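Call for participants: small things, small boxes

Tirkcombe, 2020-08-27

We are looking for people who like to put small things in order. Gillo is a small workshop where we make and test storage boxes for the bathroom shelf, the desk and the drawer in the hall. For our next box, called Utar, we need participants who will come to our room, sit at a table and sort hair ties and other little objects in the way that feels right to them.

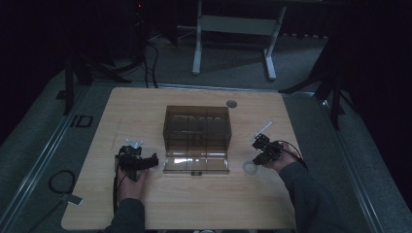
The session takes 2 hours, with a pause in the middle when you want it. You work alone at the table and nobody will correct you. We are interested in where your hand goes first, which compartment you choose for what, and if the front flap is easy to open and close. If something annoys you, please say it loudly. Last year one participant told us that our older box, the Stan, was "a box for people without fingers", and we changed the latch after this.

The tables are plain, with a light wood look, so the small objects are easy to find again. 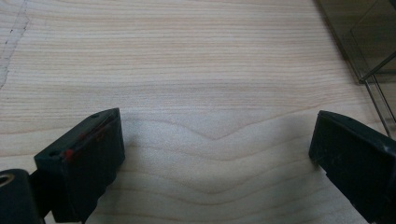

You do not need any experience. We would like to meet persons of different ages, and also left-handed persons, who were too few in our last round. Please do not apply if you work for a company that sells household goods.

What we ask from you:

- You are 18 or older and can sit comfortably for the length of the session.
- You have at home a drawer or box for hair ties, clips, pins or similar — the messy ones are very welcome.
- You can put a coil hair tie in a clear tray and take it out again, many times, without losing patience.
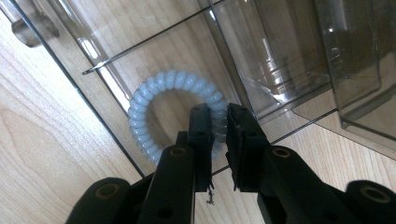
What you receive

We pay 104 dollars for the full session, on the same day. Participants who come for both rounds also receive one finished Utar box when it is ready.

The first round is in October, in groups of 4 or 5 persons, each one with an own starting time. When you write, tell us which mornings or afternoons are possible for you. 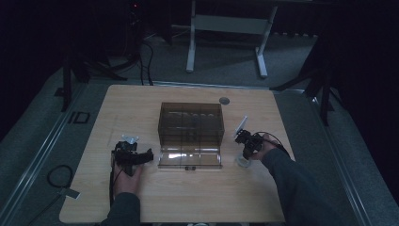
The room has carpet and the light is rather low, so bring your reading glasses if you use them. Coats and bags can stay in the entrance. To apply, please write a short message to Pierina Zanetti at the Gillo workshop with your age, your writing hand and a few words on what you keep in your drawer. For questions on payment please ask for Amedeo Grasso. We answer to everybody — sometimes it takes us a few days.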